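May, gone seven in the evening

Tube cell again. Grażyna had left a note on the keyboard, "wrist cam, pls look". So that was my first hour. Feed is coming through, no dropouts, frame counter ticking, only the picture is mush. Grey all over, a bit pink down the left, bluer in the middle. No edge anywhere for the software to grab on to. Saved one before touching anything.
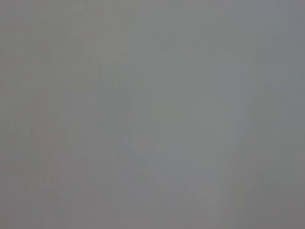
Wrist view, before I touched it.

Reseated the plug both ends. Wiped the lens with the proper cloth, not my sleeve (Vaughan has views). Restarted the Lovico box 2 times, second time becuase I forgot to save the config. Still need to check the focus ring, the little grub screw is a pig to get at. Allen keys have walked off AGAIN.

Then the rack. Orange one, green caps, six along the back and two in front. One of the front ones leaning over in its hole. Must straighten that before anything moves, the position table wants them upright. Black hand parked over the left side, gripper on the right with its jaws open. Want more height on the hand's park position, it sits too near the holes for my liking. Added 20 mm in the table, not run yet.
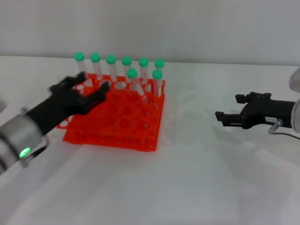 Tomorrow

Focus ring first. Then jog the hand up at slow speed and see if 20 is enough. Straighten tube. Ring Zovura re spare camera lead, part 248 in the old list, ask for 3. Tell Vaughan the cell is NOT to be run overnight untill the wrist view is sorted. Buy own allen keys and hide them.

Home by nine, toast for tea.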